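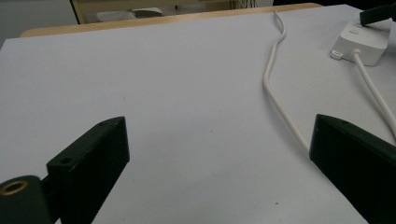 *View from the hand-held gripper, fingers open, white cable to the right.*

I've been collecting demonstrations for the cable job since June, and the notes have got long enough to be worth putting somewhere other than a text file.

The task is simple to state. A thin white cable lies on a white table. The gripper has to close on it, lift it, and lay it along the near side of the table without dragging whatever is at the other end. A person does this without looking. A policy trained on my first batch of demonstrations did it badly, and most of the blame belongs to how I held the tool.

## Hand-held versus remote

I started with remote control. Seema Tiwari had a leader arm set up at Brosbridge and let me use it in the evenings. Recording 4 episodes took me most of the first session. The arm follows your hand well enough, but there is no feel in it, and cable work depends on feel. You find out you've pushed a finger into the table when the motor current climbs.

The hand-held gripper is quicker. You squeeze, the fingers close, and the camera on the tool records what the fingers are doing. The cost is that you can make movements the arm can't reproduce. My wrist will happily roll past the joint limit on the Heffernan arm, so a portion of every batch gets thrown out by the replay check. I now keep my elbow close to my side while recording. It looks silly and it cut the rejects a lot.

## White on white

The cable and the table are nearly the same colour. In some views the soft shadow beside the cable is easier to pick out than the cable itself. That sounds like a problem to be fixed with a dark mat, and Defne Dönmez suggested one early on. I tried it. The policy got good at the mat and stayed poor at the bare table, so the mat went back in the cupboard and I kept recording on white.

Lighting did more. With one lamp directly overhead the shadow sits under the cable and vanishes. With the lamp moved to the side there is a grey line to follow. I vary the lamp between episodes now, but I never put it straight up.

The other complication is that there are two white cords in view. The thicker one comes out of the front of the power strip and isn't the target. In the first batch I always approached from the same side, and the policy learned "go right until you meet a cord", which worked until it met the wrong one. The second batch mixes the approach directions and includes starts where the thick cord is closer to the fingers.

## Starting pose

I start every episode with the fingers wide open and nothing between them, then wait two seconds before moving. The pause gets trimmed later. It gives the tracking time to settle, and it stops me from beginning the reach before the recording does, a habit I had without knowing it.

I also hold the tool low at the start. From high up, the cable is only a few pixels wide at the far side of the table. It looks thicker as it comes nearer, so the low start gives the network something to work with while it is still deciding where to go.

## Numbers so far

The set stands at 286 episodes after the replay check. I'm aiming for 2000, mostly because that is where the Emeck folks saw their rope task level off, and I have no better estimate of my own. Sevska, my labelling script, marks the closing moment from the finger gap and gets it right on clean grasps. On double grasps, where I close, miss and close again, it picks the first one. I've been correcting those by hand.

I do keep the misses, as long as the recovery is in the same episode. Taking them out gave a policy that closed on air and carried on to the placing step with nothing held.

## Next

- Replay the low starts on the arm and check clearance at the table.
- Record a batch with the thin cable crossing over the thick one.
- Fix the double grasp case in Sevska — probably by taking the last close before the lift.
- Ask Seema whether the leader arm is free again, for a small remote set to compare against.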